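Visit to Skesel, Hamar, 23 January 2019

The Wusell kitchen at Skesel sends out up to 600 trays a day. Table setting and seasoning used to be done by hand at the end of a shift. Staff now plan those jobs on screen first – the salt shaker, held tilted with its cap down, is one they practise with.
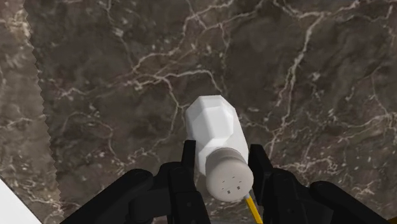 What the staff told us

Two packers have moved to planning work after 70 hours of training. They miss the chat on the line, but not the sore wrists. Pay is unchanged until April, when the rota is looked at again.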